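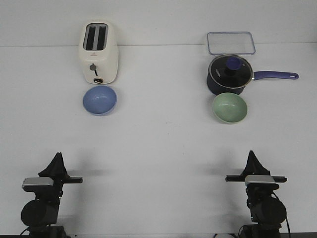 Teatro Cevance estreia musical para toda a família

Quem anda à procura de um bom programa para as noites frias (e para as tardes em que os miúdos já não sabem o que fazer em casa) vai gostar de saber que o Teatro Cevance volta a abrir as portas na terça-feira, 17 de dezembro de 2024, com "O Relojoeiro de Bristel", um musical em dois atos para maiores de 8 anos.

A história passa-se numa vila onde todos os relógios pararam na mesma noite, e acompanha uma aprendiz teimosa que resolve pô-los outra vez a trabalhar, com muita cantoria pelo meio e uma banda a tocar ao vivo no fosso. A companhia Ukunitz começou os ensaios em agosto e traz 12 intérpretes ao palco, alguns deles saídos da oficina de teatro juvenil, o que nos deixa a todos muito contentes!

Os bilhetes têm tido uma procura enorme: já se venderam quase 1.000 e, para a estreia, restam apenas lugares no segundo balcão. Haverá três sessões com interpretação em língua gestual, todas à tarde, e quem quiser pode ficar depois para conversar com o elenco no foyer.

Os bilhetes estão à venda na bilheteira do teatro e na Livraria Rüegg, mesmo do outro lado da praça.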